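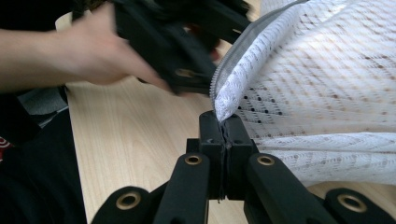
## 1. Purpose of the project

This report covers the practical part of the course unit Textile Products in Use, completed by our group at the Tostholm workshop. The assignment was to choose one sewn product that is fitted to a folding frame, to study how the fabric and the frame are joined, and to recommend improvements that a small manufacturer could carry out without new tooling. The group chose a folding cover with a white lace panel, a gray zipper and black plastic frame parts. The work was supervised by Davina Ogilvie.

Lace was selected because it is a demanding material for this purpose. An openwork fabric shows every fault in tension, and the zigzag rows of the pattern make it easy to see when the panel has been pulled out of line.

## 2. Materials

The cover was assembled from a kit supplied under the workshop name Potine. A second panel, cut from a plain net called Odness, was used for comparison. The plain panel had the same outline and the same seam allowance as the lace one, but it is not shown in this report.

The parts of main interest were:

- the lace panel, with denser bands alternating with more open rows
- the gray zipper tape along one edge of the panel
- the black plastic hinge block, made of two halves
- the frame piece that is brought toward the block, with a small brass-colored eyelet set into it

## 3. Method

Each member of the group assembled and folded the cover by hand, following the printed instructions first and then a revised order of steps written by the group. A total of 75 assemblies was recorded over six sessions. After each one, the joint was examined for three faults: fabric caught in the seam of the hinge block, strain at the end of the zipper, and uneven folds across the panel.

The revised order was as follows:

1. Lay the panel out and smooth it from the middle toward the zipper.
2. Bring the two halves of the hinge block together by hand, without pressing them shut.
3. Check the end of the zipper and the fabric edge next to it.
4. Close the block, then lower the frame piece.

## 4. Findings

The most frequent fault was fabric caught between the halves of the hinge block. The photograph at the head of this report shows a sliver of the fabric edge held in the seam in this way, with the gathered end of the zipper pinched into the top of the block. In the printed order of steps, the block is closed before the panel has been smoothed, and the loose edge has nowhere to go except into the joint.

The lace was more sensitive than the plain net. Where it was stretched, the open rows widened first and the denser bands held their shape, so that strain appeared as a change in the pattern well before any thread was damaged. The group considers this useful – a user can see the problem and reopen the joint in time.

Zipper strain was less common, although it took longer to correct. Five of the recorded assemblies had to be taken apart completely before the zipper tape would lie straight again.

## 5. Recommendations

The group recommends that the printed instructions be reordered as in Section 3, and that the panel edge be finished with a narrow binding for some 400 millimeters on the zipper side. A bound edge is firmer and can be felt with the fingertips while the block is being closed. The binding should be cut on the straight grain and sewn before the zipper is attached.

A change to the plastic parts was discussed and set aside, as it falls outside the terms of the assignment.

## 6. Further work

The bound edge has been sewn on one sample only. Testing will continue in October, using the same record sheet. The sample and the completed sheets are stored in the Bach room, second cabinet, and may be borrowed by other groups on request to the supervisor.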